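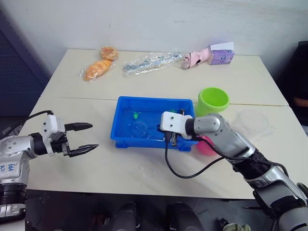
Robot Learning from People, Week 6 handout
17/03/2025
Zhiqiang Tian

Collecting demonstrations, or: how to spend an afternoon on a tub of water

Last week we pretended the data already existed. This week you make it. Each pair gets a slot on the two-arm station and a task from the Nimri list. The water tray is the popular one, until people try it.

Why water? A clear lid under clear water is hard for a camera and not much easier for you. A policy trained only on dry, bright, well-behaved objects learns that the world is dry, bright and well-behaved. Small green objects are in there so that you have something to feel good about.

What counts as one example
An episode starts with both grippers open and ends when you press save. Pausing to argue with your partner is part of the episode, and the learner will copy it faithfully. Discard those.

Leave the clutter alone. Cups, bread, tissue box: they are distractors, and they are also on the inventory. Shift them between episodes, and do not eat them.

Keep your failures, but label them. The Fekatier set has 1388 episodes, of which 66 are fumbles marked as successes. We found them the slow way, in July.

Due next week
70 saved episodes per pair, plus one page on where your own habits show up in the data. If you always go for the left toy first, so will your robot. "We have no habits" received a low grade last year.

Reading: the Volivano notes, section 6. Skip the proofs unless you enjoy them.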